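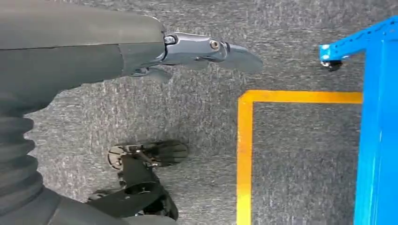 Grout haze on unsealed porcelain, two products tried

tilewright_c
07/12/2022
Matte porcelain, 600 x 600, laid in a laundry and hallway. Cement grout, cleaned up the same day but too late in the hallway. Grey film across most of it. First pass was Breka at the label dilution, ten minutes' dwell, white pad, two rinses. The laundry came up fine. The hallway still has a film that shows in low light. Has anyone used Lastance on matte finish?

marl508
Yes, twice. It's stronger and it will lighten a coloured grout if the joint is dry when you apply it. Flood the joints with water first, then work in small areas.

Oxbow
I wouldn't go stronger yet. Two rinses isn't enough on a matte tile. What you're seeing could be cleaner residue, and more acid won't shift that. Rinse with plain water, wet vac, let it dry overnight, then look again.

marl508
Residue is usually tacky underfoot. He hasn't said it is.

Oxbow
Not always. I had a floor that felt clean and still dried grey until the fourth rinse.

tilewright_c
Not tacky. Grout is mid grey, 12 days old. I paid 927 for the tile and don't want to etch it.

kerf_and_bed
Acid won't etch porcelain unless there's hydrofluoric in it - check the data sheet. The grout is the weak point. At 12 days I'd leave it alone until 28.

marl508
28 is overcautious for a diluted product. The Lastance tub I have says 10.

tilewright_c
Rinsed and vacced one square metre by the door as Oxbow suggested. Dried lighter than the rest but there's still some film. Will do a second rinse there before I open anything else.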